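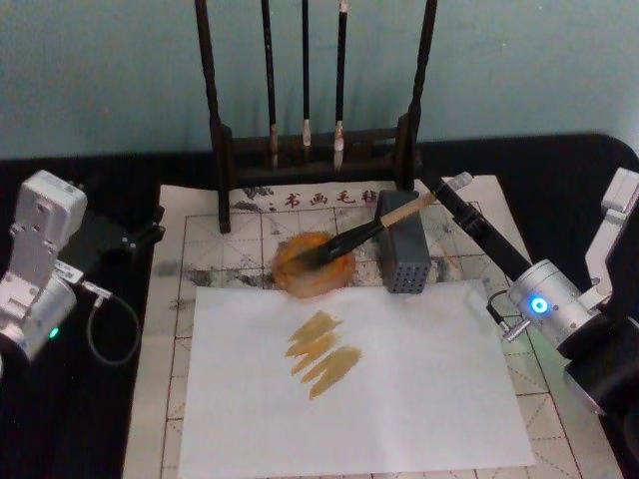 Kwan Evening Arts Program
Progress report to the Zisness Fund, covering the spring term through July

We're two thirds of the way through the grant and there is a lot to tell you, so I'll start with the news we're happiest about. The beginners' calligraphy class filled up before the flyers were even back from the printer, and we had to open a second section. Both now meet in the upstairs room at Bristanero Hall, one at 5:30 and one at 7:15, and most of the people who signed up in spring have put their names down again for fall!

Enrollment
We have 8 classes running across the program, two more than we promised in the application. Calligraphy and ink painting are the busiest. Bookbinding is steady. Paper cutting had a slow start (our fault, we put it up against the high school concert season) and picked up nicely once we moved it to the later slot. The attendance sheets are attached in the usual format. The gap in May is the stretch when the hall's heating pipes were being replaced.

Teaching
Our calligraphy teacher rewrote the first four lessons after the spring group told us they wanted to write whole characters sooner. Students used to spend three weeks on single strokes. Now they do strokes for the first half of the evening and a complete character in the second, and the practice sheets going home are so much livelier. Some of the older students have started helping newcomers with how to hold the brush, which we'd love to build on next year.

Materials and spending
The grant set aside $2000 for paper, ink, brushes and mats. We have $300 of that left, and it should carry us through the end of the term if we're careful with the good paper. Felt mats lasted better than we expected. Brushes did not, and we'll be asking for a slightly bigger line for them next time. Everything came through Kello, who let us return a batch of ink sticks that arrived cracked.

The one real overspend is storage. We bought a second drying rack in June and took the money from printing, as we agreed by phone.

What hasn't worked yet
The Saturday family session is still on paper only. We can't get the hall before noon, and families told us noon is too late. We're talking with the library about its side room and should have an answer by the end of August.

Next
The student show goes up in the Bristanero lobby in October. Each class gets a wall, and the ink painters are already arguing over who gets the one by the stairs. We would be so pleased if someone from the Fund could come to the opening.

Final accounts will follow with the closing report.

Program Coordinator, Kwan Evening Arts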